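Le bras apprend ses gestes au plateau rond, et il lui faut des exemples par centaines

2019-01-17 — Robotique

958 démonstrations en six semaines : l'équipe de Galtard vient de boucler la première collecte de Zekine, son projet d'apprentissage par imitation, et l'ambiance est franchement à la fête dans les bureaux. Pas un seul boulon n'a été serré pour y arriver. Tout s'est passé en simulation, avec un opérateur aux commandes, un bras virtuel et une pièce d'appartement reconstituée avec son parquet et ses meubles.

Le principe est simple à raconter, beaucoup moins à exécuter. Une personne pilote le bras à distance, va chercher un petit objet, le soulève, le dépose ailleurs, et le logiciel enregistre la trajectoire complète : position des articulations, ouverture de la pince, images de la scène à chaque pas de temps. On recommence, avec l'objet déplacé de quelques centimètres, un éclairage différent, une approche plus haute. Ces enregistrements serviront ensuite à entraîner un modèle qui devra produire les mouvements tout seul.

« Au début on voulait des gestes parfaits, raconte Imani Kapoor, qui dirige la collecte. On jetait tout ce qui tremblait un peu. Et puis on a regardé ce que le modèle faisait quand il se trompait de deux millimètres : il était perdu, il n'avait jamais vu personne se rattraper ! » Depuis, les hésitations et les corrections restent dans le jeu de données, à condition que l'essai aille au bout. Les opérateurs ont même pour consigne, une fois sur quinze, de démarrer volontairement de travers.

La tâche du moment se joue autour d'un plateau rond peu profond, posé sur un grand tapis sombre. Une cloison coudée complique l'approche de la pince sur une partie de la surface, et un bac bleu attend un peu plus loin sur le même tapis. 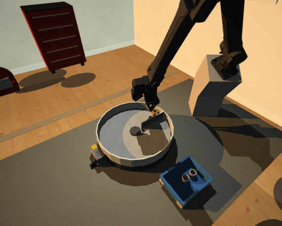

Dans le simulateur de Zekine, la pince au-dessus du petit objet brun et orange, à l'intérieur du plateau. Rendu : Galtard

Ce plateau a donné du fil à retordre à tout le monde. Les bords gênent les doigts de la pince dès que l'angle est trop plat, et la cloison oblige à choisir son côté avant de descendre. Marisol Nakamura, l'une des six opératrices et opérateurs formés pour la campagne, avoue y avoir laissé une bonne partie de sa première journée. « Je faisais tomber l'objet, je le coinçais, je le poussais contre le bord. Le lendemain matin j'en ai enchaîné 69 sans pause, j'étais incapable de m'arrêter — il y a un côté jeu vidéo qu'on ne peut pas nier. »

Chaque séance dure une heure au maximum. Au-delà, l'équipe a constaté que les trajectoires se ressemblent trop : la main prend ses habitudes et les exemples perdent de leur intérêt. Les enregistrements sont relus le jour même par une autre personne que celle qui les a produits, puis étiquetés selon l'issue de l'essai et le type d'approche. Les prises ratées sont conservées dans un dossier séparé, et Imani Kapoor compte bien s'en servir plus tard pour apprendre au système à reconnaître qu'un geste est mal parti.

Pour la partie logicielle, Galtard s'appuie sur le moteur de rendu développé par Sarusance, qui permet de changer les meubles, la teinte des murs et la direction de la lumière d'un essai à l'autre. Cette variété compte énormément. Un modèle nourri d'images toujours identiques risque de s'accrocher à un détail du décor, une ombre par exemple, et de s'effondrer dès que celle-ci bouge. Une première version entraînée cet hiver sur un décor unique a d'ailleurs très mal supporté qu'on repeigne un mur.

Les résultats préliminaires donnent le sourire, même si l'équipe se garde de publier un taux de réussite avant d'avoir terminé ses tests sur des dispositions inédites. Le modèle saisit déjà des objets placés à des endroits absents des démonstrations. Il reste maladroit près de la cloison, où les exemples manquent encore, et une série complémentaire y sera consacrée dès la semaine prochaine.

Viendra ensuite le grand saut : rejouer la tâche sur un vrai bras, dans l'atelier que Van Dijk met à disposition du projet. L'échéance est fixée à juillet. Les opérateurs y referont un petit lot de démonstrations à la main, pour mesurer ce que le simulateur n'avait pas prévu, du frottement des doigts au léger retard des moteurs. Marisol Nakamura s'est déjà inscrite pour le premier créneau.

Galtard prévoit d'ouvrir une partie des données aux laboratoires qui en feront la demande, avec les vidéos et les fichiers de trajectoires. Les modalités d'accès seront précisées sur la page du projet.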